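4 学生项目：从两个视角学做家务

4.1 项目由来与任务设置

前一节介绍的Bangash操作框架，最初是为我们自己调试用的，界面粗糙，报错信息也只有写代码的人看得懂。真正让它变得能用的，是Josville学院机器人社团的学生。社团每年9月招新，这一届选定的题目是Clorkatetti家务操作赛的开放组：在一间布置成住家模样的房间里，让双臂机器人处理衣物、包装和家电面板。对本科生来说，这个题目非常有吸引力！它没有干净的桌面，没有摆得整整齐齐的积木，遇到的都是会皱、会滑、会反光的东西。学生采集的数据同时保留腕部和头部两类视角，图3各取两帧，均为未经增强处理的画面。

图3 学生项目中的腕部视角与头部视角

(a) 腕部视角，两指间的长条形包装

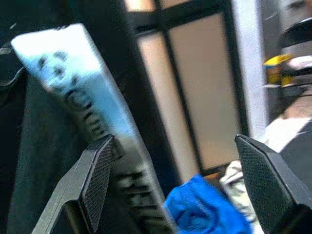 (b) 头部视角，双臂与深色布料
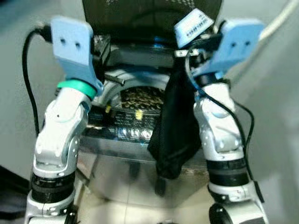 (c) 腕部视角，两指张开 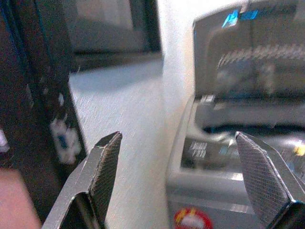 (d) 头部视角，洗衣机控制面板与衣物

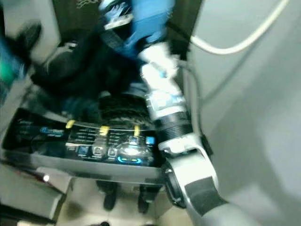 社团把开放组的题目拆成了三类任务。第一类是衣物整理，包括拾取、转移、放入和取出；第二类是包装搬运，对象从软袋到硬盒都有；第三类是面板操作，也就是按键、旋钮和开关门。拆分方案在社团内部争论了好几轮。有一组学生坚持认为面板操作应当并入衣物整理，理由是人在洗衣服的时候，放衣服和按按钮本来就是连着做的。另一组学生则担心，任务一旦变长，失败的片段就很难归因：到底是衣服没有放好，还是手臂在转向面板时碰到了什么？最后采用的办法是两边都照顾到，录制时按连续流程录，标注时再切开，切点由标注者根据动作的停顿来定。这个折中后来对我们的分析帮助很大，4.4节的视角切换实验能够做出来，靠的就是这些连续录制的片段。

赛题对机器人的外形没有限制，但要求所有策略在同一套输入接口下运行。Bangash框架因此做了一次比较大的改动，把原先写死的相机通道改成了可声明的列表。改动由社团里两名低年级学生提出并完成，提交说明写得比我们自己的还要清楚。我们把这份说明几乎原样收进了框架文档。

4.2 采集流程

采集采用遥操作方式。操作者坐在房间外侧，通过主手控制两条手臂；另一名学生留在房间里，负责布置物品和按下急停。两个人每录完一组就交换位置。这条规矩起初只是为了防止疲劳，执行下来却带来了意想不到的好处：在房间里看过机器人动作的人，回到主手前以后，对手臂的余量估计得准得多，碰撞明显减少；而刚刚操作过的人去布置物品时，也更清楚什么样的摆法是“难但能做”的，什么样的摆法只会浪费时间。

每次录制之前，学生要从一叠任务卡里抽一张。卡片上写明目标、初始摆放的大致要求以及允许的动作范围，但不规定先用哪只手，也不规定抓取位置。我们曾经试过把抓取位置也写上去，结果数据变得非常单调，训练出来的策略在物品偏移一点之后就不知所措。取消这一项之后，不同学生的习惯立刻显露出来了：有人喜欢先把布料捏起一角再换手，有人习惯用一只手压住，另一只手往外拖；有人抓盒子总抓中段，也有人偏爱靠近端部的地方。这些差异在行为克隆的框架下当然会造成多峰分布，处理起来有些麻烦，可是它们也恰恰是真实操作中最有意思的部分。

正式采集从2018-02-27开始。第一天的大部分时间花在时钟同步上。两路腕部图像与头部图像各自经过不同的采集卡，时间戳来自不同的主机，对不齐的时候，手指在腕部画面里已经合拢，在头部画面里却还张着。学生想出的校验办法很朴素：让手臂快速敲击一块垫板，在各路画面里分别找出接触的那一帧，再与关节力矩的峰值对照。每次开机都敲，敲完才允许录制。这一步后来被写成脚本，成为框架自检的一部分，大家都叫它“敲门”。

采集期间一共有40名学生轮流参加，留下有效片段846段。另有47段因为同步失败、急停或者标注缺失被剔除。剔除的片段没有删除，单独存放在另一个目录里，供后续研究失败检测时使用。我们很庆幸当初没有随手清理掉它们，社团里已经有学生拿其中的急停片段做起了自己的课程论文。

关于光照，我们没有做统一控制。窗帘拉开还是合上、房间里的灯开几盏，都由当天在场的学生决定，只要求在记录表里写一笔。金属和玻璃表面的反光因此变化很大，面板操作受到的影响最为明显。有几位学生建议给反光的地方贴上哑光膜，我们讨论之后没有采纳。赛场上不会有人替参赛队贴膜，家里就更不会了。

4.3 标注与质量检查

标注分为两层。外层标出片段所属的任务类别和最终结果，由录制者本人当场填写；内层标出动作的分段边界，由没有参与该次录制的学生在事后完成。把这两层分开，是为了避免录制者凭记忆而非凭画面判断边界。内层标注总计得到2,666个动作分段，类别包括接近、抓取、提起、转移、释放、按压、旋转和回撤。

最难标的是布料。刚性物体的抓取有一个比较清楚的起点，手指停止闭合、物体开始跟着移动，这两件事几乎同时发生。布料就没有这么干脆了：手指已经合拢，布面还只是被拉起一道褶，重量还留在原处，再过一会儿整块布才离开支撑面。标注者对“抓取结束”的理解于是分成了两派，一派认手指，一派认布。第一轮一致性检查的结果相当难看，社团的讨论群里也吵得热火朝天。后来定下的规则是，抓取以手指开度稳定为终点，提起以布料最低处离开支撑面为终点，若在任何一路画面中都看不到最低处，就标为“不可判”。规则写出来只有短短几行，背后却是整整一个下午的逐帧回放。

“不可判”这个标签值得多说几句。刚开始的时候，学生们很不愿意使用它，总觉得标出来就等于承认自己没看清楚。我们反复强调，看不清楚本身就是一条信息。机器人在执行时面对的正是同样的画面，标注者看不清的时刻，策略多半也看不清。统计下来，不可判的分段集中在两种情况：一是腕部快速转动时的运动模糊，二是手臂自身挡住了头部视角的目标区域。前者靠缩短曝光可以改善一部分，代价是暗处的噪声上升；后者则与相机的安装位置有关，单靠调参数解决不了。

质量检查由Murach小组负责。Murach是社团里成立最早的一个兴趣小组，原先做的是移动底盘，成员转来做质量检查时还颇有怨言，觉得这份工作不如写控制器过瘾。可是他们做得极其认真！小组写了一个浏览工具，把同一时刻的各路画面、关节角曲线和标注边界并排显示出来，拖动时间轴就能逐帧对照。工具还支持在任意一帧留下文字意见，标注者登录后可以逐条回复。我们后来翻看这些意见，发现其中不少已经超出了质量检查的范围，例如有人提出，手臂在转移阶段的抖动与主手的重力补偿参数有关，建议重新标定；有人注意到右手在面板前的回撤路径总是偏长，怀疑操作者是在有意避让线缆。前一条经过验证属实，后一条促成了对走线的重新整理。

4.4 视角对策略的影响

在上述数据的基础上，学生们训练了三种输入配置的策略：只用腕部图像、只用头部图像、两者同时使用。网络结构保持一致，图像编码器共享权重，各路特征拼接后送入时序模块，输出两条手臂的关节目标和手指开度。三种配置使用同样的训练片段，留出的测试片段按照录制批次划分，避免同一批次的相似摆放同时出现在训练与测试两侧。

实物测试的现象与我们的预期大体相符，细节上却有不少惊喜。只用腕部图像的策略在临近接触的阶段表现出色，手指能够随着物体的偏移做出细小的调整，动作看上去相当从容。然而一旦任务进入转移阶段，它就容易迷失方向：手里拿着东西，画面的很大一部分被所持物体占据，下一步该往哪里去，腕部相机能提供的线索实在太少。学生们给这种行为起了个名字叫“揣着东西找门”，我们觉得十分贴切。

只用头部图像的策略正好相反。它对房间的整体布局把握得比较稳，转移路径干净利落，可到了最后一小段距离就变得犹豫。面板操作中尤其明显，手指常常停在按键旁边，来回修正几次之后才按下去，有时候干脆按到了相邻的位置。逐帧检查表明，出错的时刻往往也是前臂挡住目标的时刻。这时策略只能依靠遮挡之前的记忆，而时序模块的窗口长度决定了记忆能够维持多久。

两者同时使用时，整体表现最好，这一点并不令人意外。让大家兴奋的是两路信息之间的分工。学生们在测试时人为遮住其中一路图像，观察策略的输出变化，结果发现策略在接近阶段对头部图像更敏感，进入抓取和按压之后则转而依赖腕部图像，切换的位置与人工标注的分段边界相当接近。训练过程中没有给过任何分段监督，这种切换完全是从数据里学出来的。组会上放出这条曲线的时候，屋里响起了掌声，有学生当场要求再放一遍。

当然也要说明这项观察的局限。遮挡实验改变了输入的分布，输出变化大，未必等于该路信息在正常情况下更重要。我们用噪声替换和帧冻结两种方式重复了实验，趋势一致，但切换位置的离散程度有所不同，帧冻结条件下布料任务的切换点尤其分散。对此我们目前还没有满意的解释。一种可能是布料在被提起之后仍然持续变形，冻结的画面很快就与实际状态脱节；另一种可能与标注规则有关，前文提到的“抓取”和“提起”的边界本身就带有人为约定的成分。

运动模糊的影响也比预想中复杂。我们原本以为应当在训练前滤掉模糊严重的帧，学生们却做了一组对照，把滤除与不滤除的两份数据分别拿来训练。结果滤除之后的策略在慢速动作上略有改善，在快速转腕时反而更容易停顿。合理的推测是，快速转腕时的画面必然模糊，训练中从未见过这类画面的策略，到了执行时便失去了依据。此后所有的实验都保留了模糊帧。提出这组对照的学生刚刚修完图像处理课，起初只是想试试课上学过的去模糊算法，后来发现不去模糊倒更好用，便索性把算法改成了数据增强，在清晰帧上模拟腕部转动造成的拖影。增强之后的策略在快慢两种条件下都比较稳定。

4.5 教学上的收获

作为一项研究工作，这批数据的规模不大；作为一门没有学分的课外项目，它所达到的完整程度超出了我们的期待。学生们经历了从任务设计、硬件调试、数据采集、标注争议到策略训练的全过程，每个环节都有机会看到自己上一步的选择带来了什么后果。标注时偷过的懒，会在训练曲线上露出来；布置物品时图省事反复使用的摆法，会在测试中变成策略改不掉的坏毛病。这种反馈来得又快又具体，比我们在课堂上讲多少遍数据偏差都管用。

分工轮换起到了关键作用。项目初期，编程能力强的学生自然而然地占据了训练和部署的位置，其他人则长期负责布置与记录。几周以后，我们要求每个人至少完成一次完整的循环：亲手采一组数据，标别人的一组数据，用这些数据训练一个策略，再站到机器人旁边看着它运行。有几名学生是第一次在命令行里启动训练，配置文件改了又改，终于看到手臂动起来的那一刻，高兴得差点忘了手里还握着急停按钮。（急停按钮当然一直在手里，这是进入房间的前提。）

安全方面的经验也值得记录。双臂机器人的工作空间有重叠，遥操作时主要靠操作者自己避让，策略自主运行时则必须有软件层的限位。社团最初使用的限位是一组固定的关节范围，过于保守，许多面板操作够不着。Murach小组随后改用基于两臂最小距离的动态限位，距离低于阈值时降速，再低则停止。阈值的选取经过了空载、持布和持盒三轮测试。持布的情况最难处理，下垂的布料不在手臂的几何模型之内，却完全可能缠住另一只手。目前的做法是在手指闭合之后临时把末端的包络向下扩展一截，简单，偏保守，够用。

线缆管理是另一个容易被低估的问题。教材里的机械臂示意图从来不画线，真实的机器人却总有电源线、信号线和相机线跟着关节一起转。学生们在调试中学会了留余量、做固定、标走向，也学会了在每次更换末端之后让所有关节慢速走一遍全行程。有一组学生把检查步骤编成了一张卡，挂在操作台边上，后来者照着做就行。卡片的内容随框架一并提供。

参赛准备阶段还有一件小事。开放组允许参赛队自带一件“纪念物品”参加附加任务，计不计分由现场裁判决定。社团投票选了一件印着社团标志的旧围裙，布料厚，带子长，极其难叠。明知道会影响成绩，大家还是兴致勃勃地为它录了数据，并且单独训练了一个策略。这个策略至今只能把围裙对折一次，带子总是落在外面。我们把围裙片段列为单独的子集，不计入前文的统计，欢迎其他团队尝试。

4.6 尚未解决的问题

第一个问题是跨批次的泛化。同一名学生在相邻两次采集中的操作风格会有变化，设备在拆装之后相机外参也会有轻微偏移，两种因素混在一起，目前的数据不足以把它们分开。后续采集计划在每个批次的首尾各录一组固定动作，作为参照。

第二个问题是触觉。本项目只使用图像和关节信息，手指与布料之间的滑移要等到画面上出现位移才能察觉，往往已经来不及补救。社团中已有学生在试做低成本的指端传感片，第一版能够区分接触与非接触，读数漂移较大，暂时无法用于闭环控制。

第三个问题是长流程中的恢复。策略在单个分段上失败以后，通常会继续执行后面的动作，好像什么也没有发生过。剔除目录中的急停片段可以提供一部分负样本，但它们都以停机告终，没有包含人如何补救的过程。下一轮任务卡里将加入“故意失误再恢复”一类，操作者先把物品放错位置或者中途松手，然后把任务重新做完。试录了几次，学生们对这类卡片格外热心，抽到的人往往要连录好几遍才肯交班。恢复动作的标注规则目前沿用4.3节的类别，另加“重新接近”一项，起点定在手臂首次转向失误物品的那一帧。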